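4. Setting Up the Zusero Countertop Water Filter

Read this section through once before you start. You need a towel, a pair of scissors and a cold-water faucet with a removable aerator. Allow 40 minutes.

4.1 Before You Start

Check the carton against the packing slip. The diverter valve, the rubber washers and the Zuner cartridge are in the small inner box. Leave the cartridge sealed until step 5.

Choose a level spot within reach of the faucet hose. Keep the filter out of direct sun and away from the stove.
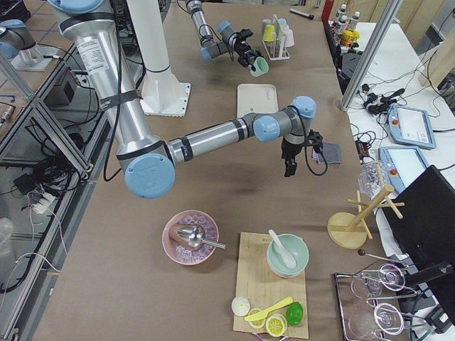
Can I connect the filter to a pull-out sprayer faucet?
The diverter valve only fits a fixed spout with a threaded end. For a pull-out sprayer, order the Mosquera under-sink kit and follow the sheet packed with it.

4.2 Installing the Filter

1. Unscrew the aerator from the faucet by hand. If it is stuck, wrap it in a cloth and use pliers.

2. Run cold water for a few seconds to clear grit from the spout. Turn the water off.

3. Place a rubber washer in the top of the diverter valve and screw the valve onto the spout. Hand-tighten only.

Note: If your spout has inside threads, fit the adapter ring first.

4. Push both hoses onto the valve until they stop. The white hose is the inlet. The blue hose carries filtered water back to the spout.

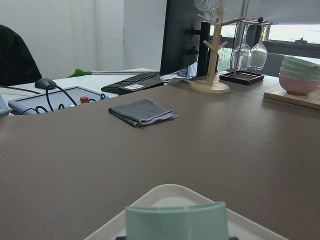
5. Unwrap the Zuner cartridge and take off both end caps. Wet the O-ring with clean water and lower the cartridge into the housing, arrow pointing up.

6. Screw the lid on clockwise until the marks line up.

CAUTION: Cold water only. Hot water will damage the cartridge and can loosen the hoses.

4.3 First Flush

Turn the diverter lever to FILTER and open the cold water slowly. Look for drips at the valve and at the lid. Let the water run for 2 minutes. Gray water at the start is carbon dust and is harmless. Pour the first 2 pitchers down the drain or use them on houseplants.

If the lid drips, turn off the water, take the lid off and check that the O-ring is seated in its groove.

4.4 Cartridge Life

Each cartridge treats 800 gallons. Write the month you installed it on the label inside the lid (for example, October). Replace it sooner if the flow slows down or the taste changes. Jellasura cartridges are the same length but do not seal in this housing.

Between changes, wipe the outside of the housing with a damp cloth. Do not use bleach or scouring powder.

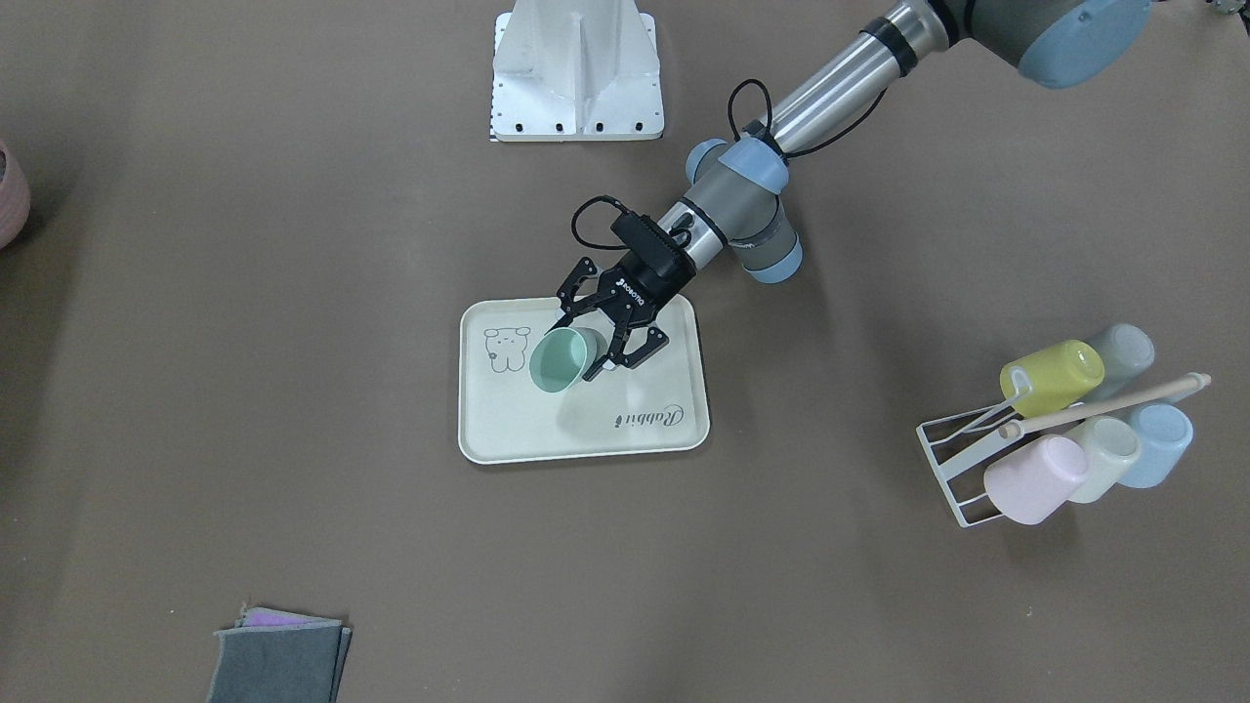 Fig. 4-3. Gripper marked ROBOTIQ.

Continue to Section 5, Storage and Travel.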